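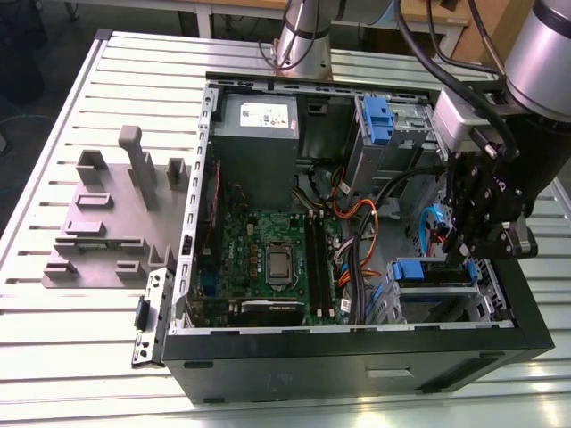 Opinion: Slow hands at the Stidberg open day

Home | News | Opinion | Events | Contact

I drove over an hour to Stidberg in February to watch a robot take apart a computer, a job my nephew does with a screwdriver and a podcast on. The computer was a desktop tower with a green Dell motherboard, lying on its side with the panel off like a patient who had signed the forms. The arm hung over it with a black gripper and, for long stretches, thought.

Sotiris Zacharopoulos, who ran our tour, told us the lab had 233 old machines waiting in storage. Someone's kid asked how many the robot had finished. Seven, he said, and to his credit he didn't dress it up.

I went in ready to sneer. The brochure used the word "revolution" 3 times before the parking map. But I've worked in recycling, at a depot that saw 800 towers in a good month, and I remember what those blue drive latches do to your thumbnails. Clips, levers, cables looped over everything: the inside of a PC was laid out by people who never expected to meet it again.

So I'll grant the robot its pauses. My complaint is with the manufacturers, who could make a case that opens politely and would sooner let a lab in Stidberg spend years teaching a claw some patience. The sausage sizzle was good, and considerably faster.

Recent items
Yaroslav Kravchuk on the Dernedus bus timetable
Who gets the old Besar warehouse?
Letters: Ivanyshyn Road, again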